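Stop throwing away the bad demonstrations

January 5, 2021

I have spent a good part of the last two years driving robot arms by remote control so that a program could learn from what I did. Before that I taught arms the older way, by taking hold of the wrist and pulling it where it needed to go. I have an opinion about both, and it goes against how most groups run their sessions.

The opinion is that we keep the wrong recordings. We keep the clean ones and delete the rest.

At Wonov, where I started, the rule was simple. If the operator hesitated, bumped something or had to go back for a second try, the recording was thrown out and done again. We wanted 500 good demonstrations of a pushing task and we got them. The arm learned to push very well as long as everything went the way it had gone for us. When a block slid a little to one side, the arm kept going along the path it knew and pushed air.

I don't blame the learning method for that. We had shown the arm a world where blocks never slide off, and then we were surprised that it had no answer when one did. A person who learns to drive from someone who never drifts in the lane will not learn how to steer back.

Hand guiding makes this problem worse in one way. With your hand on the arm you can feel contact, so you correct early and the correction hardly shows in the recording. It looks like a smooth path. Remote control is clumsier. You overshoot, you stop, you come around the other side. People complain about this, and I did too, but those clumsy parts are where most of the useful information is.

Later, on a project called Tomoana, we tried keeping everything for a while. Out of one batch of 87 recordings, 17 had a visible mistake followed by a recovery. Under the old rule those would have been gone. We left them in, and the arm we trained on that batch would back off and try again from a different angle. It was still slow and it still got stuck in corners, but it was no longer blind to its own misses.

Tabletop pushing is a good place to argue about this because the tool can do so little. 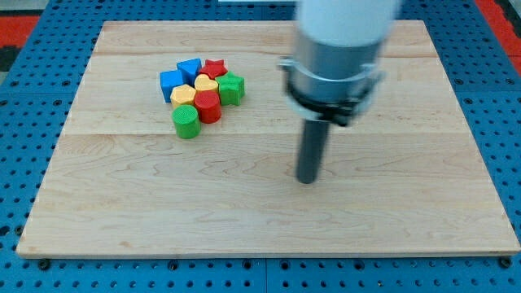
A plain rod can't grip or lift. All it can do is lean on a block from one side, and a round block will roll off the tip if you are a hair off center. So the operator makes small errors all the time, and every repair is a lesson if you keep it.

There are fair objections. Some recordings really are useless -- the operator was tired, or the link dropped and the arm sat there. I would delete those. There is also the risk that the program copies the mistake along with the fix. The tools we used, Tillotance and later Flestska, both let you mark where an error starts and where the repair starts, and I think that marking is worth the extra hour. It is dull work and managers don't like paying for it.

I would still rather pay for that hour than for another day of perfect runs. If you manage a group of operators, stop telling them to start over when they slip. Tell them to fix it with the recording on.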